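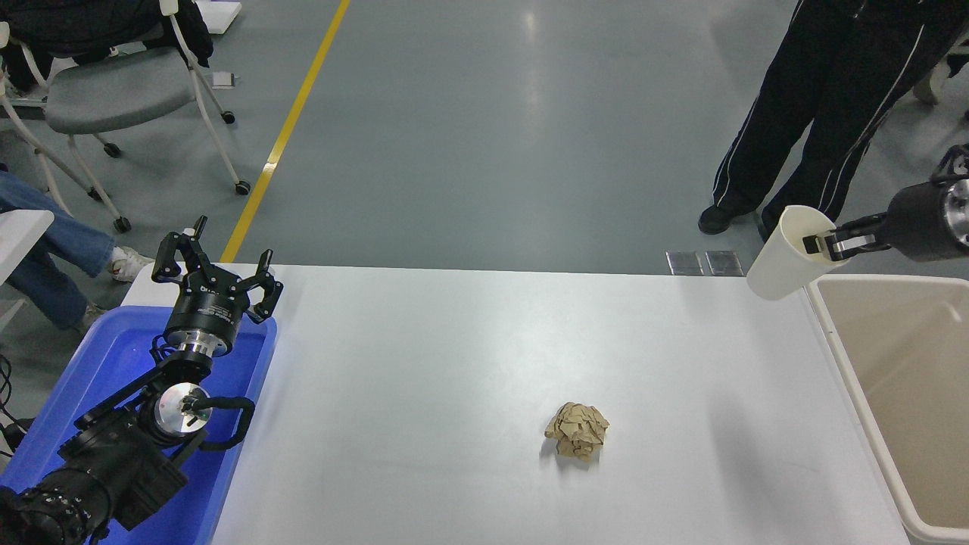 2. What the demonstrations were supposed to teach

Our project, Tedberg, started from a claim we heard a lot in the first weeks of the course: show a robot a task enough times by remote control and it will pick up the task. We chose table clearing. Trash on a table, a bin at the end of it, two arms, one operator. We recorded 249 demonstrations and kept 200. The rest had dropped connections or an operator who gave up halfway.

I don't think the 200 are as good as the number makes them look. Holding a paper cup by the rim over the bin is a comfortable pose for the right arm, and all five of our operators found it quickly. Crumpled paper is another matter. It has no rim and no obvious side to grab, and everyone went at it differently. One came straight down, another nudged it first. If people can't agree on a grasp, I'm not sure what the policy is meant to average.

The left arm bothers me more. It carries a three-finger gripper, and in many of our recordings it does very little while the operator concentrates on the right. We logged that as data too – hours of a hand held open, stored as if it were a decision.

3. Operator effort

Setting up between takes cost us up to 5 minutes, mostly spent getting both arms back to a start pose. Our proposal left that out. Other student reports I read, including the Truketville one, give the number of demonstrations and skip the labor, so I can't say whether we were slow or they were quiet about it.

Operators also got lazier in a consistent way. By late afternoon they took the cup first every time and left the paper for last. A model trained on that may learn an order we never meant to teach.

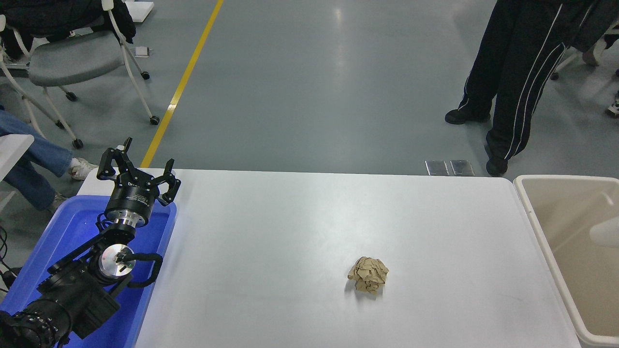
A reader of our draft replied that a fixed order is no problem if the table ends up clear, and that the Grutley group trained on far messier recordings without complaint. Maybe so. I would want to see their failed trials before agreeing, and the write-up doesn't include any. Our own next step is to record a smaller set with the order assigned in advance, then compare.

Last updated: December
5 comments
Share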